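Prenine Nesting Bowls, Set of Two - Translucent Green

Home / Kitchen / Tableware / Bowls

In stock - ships from our Benavides warehouse
Item no. 474
$42.00 per set
Price updated 6/2/25

Back after selling out in April. Same two sizes, same pale green colour, new box. Larger bowl for cereal, salad, a cut-up mango. Smaller one for berries, dips, the last of the yogurt. Small sits inside large for the cupboard.

Light enough for little kids to carry to the table. See-through enough to tell if there's anything left in the bottom. Plain rim, no pattern, nothing to fade.

Goes fine with the other colours in the range if you like a mixed table. We do. Blue for fruit, grey for the plates, green for everythng else. 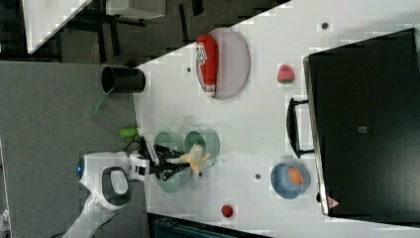 Both green bowls with the round blue bowl, grey oval plate and black cup. Food not included.

What you get
1 large bowl, translucent green
1 small bowl, translucent green
Cardboard sleeve, recyclable

Details
Large bowl holds 500 mL to the rim
Dishwasher safe, top rack only
Not for the oven. Not for the broiler either
Microwave to warm food, short bursts, no lids
Wipe tomato sauce and ketchup out soon after eating, pale colours can hold a stain. A paste of baking soda and water lifts most of it. Leave it overnight if stubborn.
No scouring pads - they dull the finish

Stacking
Dry them first. Put away damp and they grab each other. If stuck, run warm water over the outside of the large one and twist. Don't pry with a knife.

Colour note
Green is pale. Looks greener on a dark counter, nearly clear on white. Screens vary so if you are matching to something at home order one set first. We can't swap on colour once the sleeve is open.

Also in this range
Clikero oval plate, grey
Clikero round bowl, blue
Sturnier cup, black - low stock, next shipment not confirmed

Cafés, daycares and schools
Case of 48 sets, shipped flat rate. Email for the case price, its not on the site yet. Allow extra time for the first order while we set up your account. Mixed colours OK by the case, not by the set.

Shipping and returns
Orders in before noon go out same day. Returns in original sleeve, unused, receipt or order number please. Arrived cracked? Send a photo of the bowl and the box and we'll replace it, no need to mail the pieces back.

Pickup at the Benavides counter, bring your order number. Parking round the side.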